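I've been putting off writing this one up, mostly because I kept changing my mind about which pair I liked. So treat it as where I'd got to by 7/21/26, and don't hold me to it by November.

Some background if you're new. I've been folding clothes with hand-held grippers for a while now (the kind you squeeze yourself, with the recording going on in the background) and I'd got very used to one pair, the Lundgates. Then Pornthip Meesuk got hold of a pair of Deltaus and asked if I'd run the same jobs on both. Of course I said yes! I'm nosy about grippers.

## The weight thing

First thing I did was put one of each on the kitchen scales. The Lundgate came out at 585 grams. The Deltau is 196 grams lighter, and I was fully expecting that to settle the whole business before lunch.

It didn't, quite. The lighter one is lovely for the first half hour, and I could feel the difference in my forearms when I was reaching across the table. But the weight in the Lundgate sits low, close to your fist, and the Deltau carries more of its weight out towards the jaws, so when you hold your arms up and wait, it wants to tip forward. I do a lot of holding my arms up and waiting.

## Jaws

I swapped the pads over more times than I'd like to admit. The soft ones grip thick cotton beautifully and then drag a thin jumper out of shape when you let go. The firmer ones let go cleanly, but you have to get a proper pinch of cloth or the corner slides out. I ended up on the firm ones for nearly everything except towels, which I did with the soft ones and will carry on doing with the soft ones, whatever Yulan Wei tells me (she thinks swapping pads halfway through a session is asking for trouble, and she's probably right).

The trigger on the Deltau has a longer pull. I liked that for picking a single layer off a pile, and hated it for anything quick.

## Shirts, tops and the dreaded sleeve

Long sleeves are my favourite test. You pick the thing up by both shoulders, pull until the top edge is fairly straight, lower it, and then deal with the sleeves, which will have gone wherever they fancied. If a gripper is going to annoy you it'll be here, while you're keeping the tension even between two hands that can't feel the cloth.

My mark for each go was simple: did I get it down flat without having to pinch again? I did 7 goes with each pair on the same top. The Lundgates managed it 6 times. The Deltaus were behind that, and I'd blame my wrists for at least one of them.

Thin knits sag in the middle however hard you pull, so I've stopped chasing a perfectly straight line and just go for tidy corners. 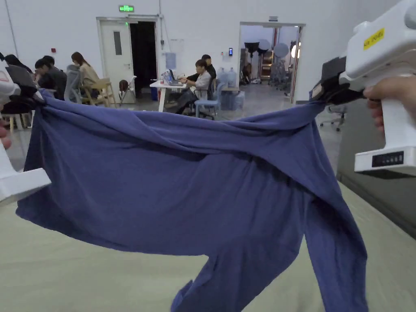
## What I'd change

A shorter trigger on the Deltau, please, or at least one you can adjust. And I'd like the weight brought back a couple of finger widths towards the hand. Pornthip has already got the screws out, so we may find out sooner than the makers would like.

On the Lundgate I'd only ask for a slimmer body. When both hands come together for the last fold they bump, and I've got into a habit of turning my left wrist out to make room, which looks daft and makes my elbow ache.

I'm staying on the Lundgates for clothes and using the Deltaus for small stuff, socks and flannels mainly. Next up is a go at trousers with both, once I've worked out what to do about the waistbands. If you've got a method that works with stiff denim, leave it in the comments and I'll try it.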